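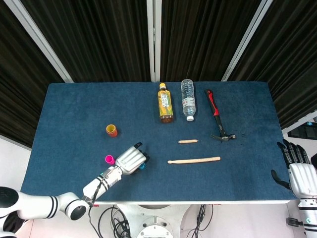 Blue cloth on the table, black curtain behind, two bottles and a hammer.

List home | Threads | Authors | Search | Log in

This archive uses cookies to remember your reading settings. Accept | Manage

Subject: Re: Spelling of place names in the MacAulay index
Date: 2024-01-10

Dear Sheena, dear all,

thank you for the long and useful message. I answer in the list and not in private, as I think other people who make indexes of old maps have the same trouble. Please forgive me if some of my English terms are not the correct library terms. I learned this work in another language and I still translate in my head.

Sheena Gourlay wrote:

> I have now been through the first two boxes of the MacAulay maps
> and I'm stuck on the names. The same farm is spelled three ways on
> three sheets, and on one sheet it is spelled two ways, once on the
> face and once in the margin. Do we index what is written, or what
> the place is called today? If we do both, which one is the heading?
>
> My second worry is the pencil notes. Somebody has written on nearly
> every sheet from the river survey. Some notes are clearly
> corrections to the names and some look like private sums. I don't
> want to lose them but I don't want an index full of sums either.
>
> For the record, 392 of the 507 sheets have some kind of entry on
> cards already. The cards follow no rule that I can see. Would you
> throw them out and start again?
>
> Last thing. Trumis wants one "preferred name" per record and will
> not save without it. Has anyone found a way round this?
>
> Sheena

I take your questions in a different order, beginning with the cards.

Please do not throw them out. When we did the Clekholm estate plans I was in favor of starting from zero, and I was wrong. The person who made our cards had seen the sheets before they were trimmed for binding. On the cards there were names which stood in the part that was later cut away. We found this only in July, when half of the work was already done, and I had to go back to the beginning of the drawer. It was not a happy month.

What I would do is to copy the card exactly, mistakes included, in its own field, and never edit this field again. Call it "card text" or anything you like. Your own reading of the sheet goes in a separate field. If the two disagree, you leave the disagreement where it is. A reader in the future can decide, and perhaps this reader will know more than we do.

Now the names. I have tried both ways in my life and I have a firm opinion, but I know that others on this list have the opposite opinion, so take it as one voice.

I write the name as it stands on the sheet, letter by letter, with the capital letters and the abbreviations. "Gt. Moor" stays "Gt. Moor". Then I link all these written forms to one number for the place. The number is the real heading. The modern name is only a label which hangs on the number, and I can change the label without touching the records. In the Clekholm index we had 1,143 written forms when we finished, and I was afraid that nobody would be able to use it. But people search by the form they have in their hand, from a will or a letter, and that form is often the old one. They type the strange spelling and they arrive.

For the farm with the three spellings, you would have three written forms and one number. For the sheet where face and margin do not agree, I would record both and say where each one stands. "Face" and "margin" are good short words for this. We also used "title" for names inside the title panel, because the engraver was often a different man from the surveyor, and he made his own kind of errors. He liked to double the letter L. I have no explanation.

One thing I would be careful with: two places which share one spelling. We had a Northmill at each end of the valley and for a long time they lived under one number. Look at the neighbors on the sheet before you give the number. If you are not sure, give a new number. To join two numbers later is easy work. To separate one number again means that you must look at every sheet a second time.

About the pencil notes. I would divide them in 2 groups and no more. The first group is any note which contains a name, or part of a name, or a line that crosses a name out. These go into the index as a written form, with the word "pencil" after them. The second group is all the rest, and for them I write only "other pencil notes" in the record of the sheet, so that a reader knows to ask for it. I once began to copy the sums also. After several weeks I had many sums and no idea what they were for.

Do not try to give a date to the pencil. I say this with some pain. Our printed introduction says that the pencil is by the first owner, and a reader wrote to us, very politely, that one of the notes mentions a railway halt which the first owner did not live to see.

Trumis and the preferred name. There is no way around it in the version we have, so we did something ugly which works. We put the place number itself in the preferred name field, with the letter P in front. The program is content, since it only checks that the field is not empty. The display looks poor on the screen of the cataloger, but in the public view you can choose which field is shown, and there we show the modern label. If your version does not let you choose the public field, write to me and I will send you our settings file. You should try it first on a copy.

Sorting is another matter. Trumis sorts "St." before "Saint" and it cannot be taught. We keep a hidden sort field with the full word in it. It is boring to fill in, but you can do it at the end, all in one afternoon, with the list printed on paper.

You did not ask about folders, but you mentioned to me before that the river sheets are rolled. We used the large Binel folders for ours and I am satisfied with them — the flap is long enough that the sheet does not slide. Write the sheet number on the folder before you put the sheet inside. I did it once in the other order and the pencil pressed through.

I have one question in return. On your cards, is there a small letter in the upper right corner, a or b or sometimes d? We have these too, and if the same person made both sets I would very much like to know what they mean. My guess was always the drawer, but we never had a drawer d. If you could send me the letters for the first ten cards or so, together with the sheet numbers, I could compare them with ours this month.

With kind greetings from Clekholm, and good luck with box three

> On margins: I forgot to say that a few sheets have names on the
> back as well, in ink, upside down. Same treatment?

P.S. I saw this second message only now. Yes, the same treatment, with the word "back". Upside down is not important for the index, but I would mention it in the record of the sheet.

Previous in thread | Next in thread | Reply to list

Recent on this list
Rolled sheets and how long to leave them under weight
Hidden sort fields in Trumis
Field names before enclosure: a reading list
Scale bars which do not agree with the stated scale
Indexing names on the back of a sheet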